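4.2 석재 상판의 일상 청소 및 점검

본 절은 Fleris 석재 상판의 일상 관리 절차를 설명합니다. 초기 설치 및 실링 작업은 4.1절을 참조하십시오.

준비물: 극세사 천 2장, 중성 세제, 플라스틱 스크레이퍼, 미온수

1. 상판 위의 캔, 용기 등 옮길 수 있는 물건을 한쪽으로 치웁니다. 용기는 끌지 말고 들어서 옮기십시오.
2. 마른 천으로 부스러기를 쓸어 모읍니다. 입자가 남은 상태에서 문지르면 광택면에 흠집이 생길 수 있습니다.
3. 중성 세제를 미온수에 희석하여 천에 적신 뒤 안쪽 벽면에서 앞쪽 가장자리 방향으로 닦습니다.
4. 깨끗한 물로 헹군 천으로 세제를 제거하고 마른 천으로 물기를 닦아 냅니다.

주의: 식초, 레몬즙 등 산성 물질과 염소계 표백제를 사용하지 마십시오. 산성 음료가 묻은 경우 10분 이내에 닦아 내십시오.

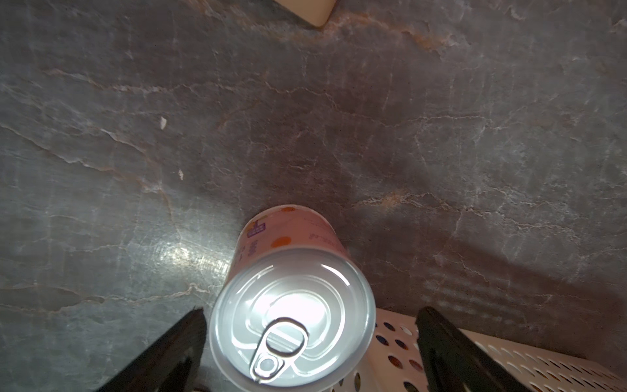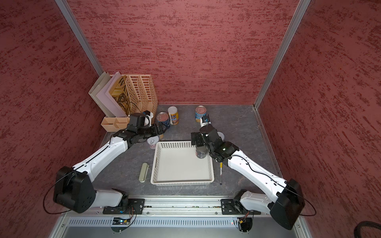
무늬와 오염의 구분은 청소 후 점검에서 가장 자주 문의되는 항목입니다. 석재의 맥은 판마다 색과 밀도가 다르며 세제로 지워지지 않습니다. 첫 번째 사진의 짙은 회색 면에서 흰색과 녹슨 듯한 주황빛 갈색으로 가늘게 갈라지는 선은 맥에 해당하고, 같은 면에 흩어진 작은 흰 조각은 2단계의 제거 대상입니다. 판별이 어려우면 젖은 천으로 해당 부위를 3회 문지른 뒤 색의 변화를 확인하십시오. 색이 천에 묻어나면 오염으로 보고 3단계부터 다시 실시합니다.

5. 조명을 비스듬히 비추어 광택면을 점검합니다. 반사가 흐려진 부위는 세제 잔여물 또는 마모일 수 있으므로 4단계를 한 번 더 실시하십시오.
6. 손톱이 걸리는 균열은 위치와 길이를 점검표에 기록합니다.

참고: 보수용 충전제는 Teteck 271을 사용하십시오. 충전 후 경화 시간은 제품 용기의 표시를 따릅니다. 상판 교체 기준은 4.5절에 있습니다.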